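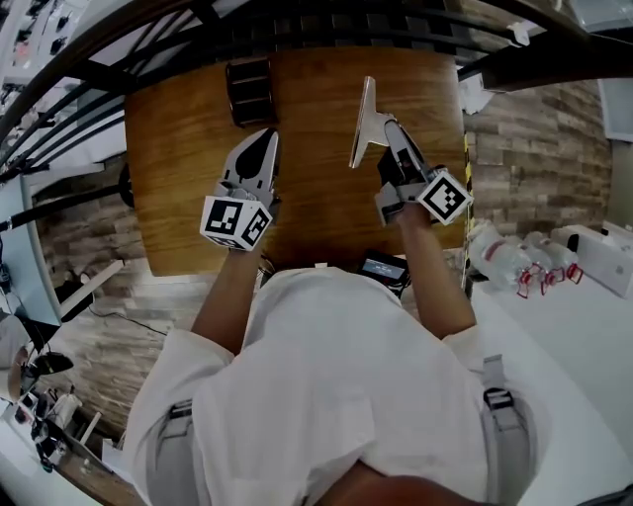 The Murkwood police oversight board got 68 complaints last year and sent 9 of them to a full hearing. The other files were closed by letter, most of them with the same two sentences and a rubber-stamped signature. I have read 16 of those letters, passed to me by the people who got them, and not one says which officer was interviewed or whether anyone was. If the board worked in the open I would have less to complain about. It meets behind a door on the second floor in Kelomthorpe and posts its minutes months late.

The February minutes went up on 20/05/2019. They run a page and a half. The Ogbonna Street stop, which had people out in the rain outside the station for two nights, gets one line: "Reviewed, no action." The department had almost 60 days to hand over the dash camera video and asked for more time. It got more time.

I don't think every complaint is a good one. Some are probably about a ticket someone deserved. But the board should say why it closes a file, in writing, with the rule it used. Stimau has done this for years and its police force still functions.

The council votes on the board's budget next month. Ask your member whether the money comes with a deadline for the minutes. Mine hasn't called back.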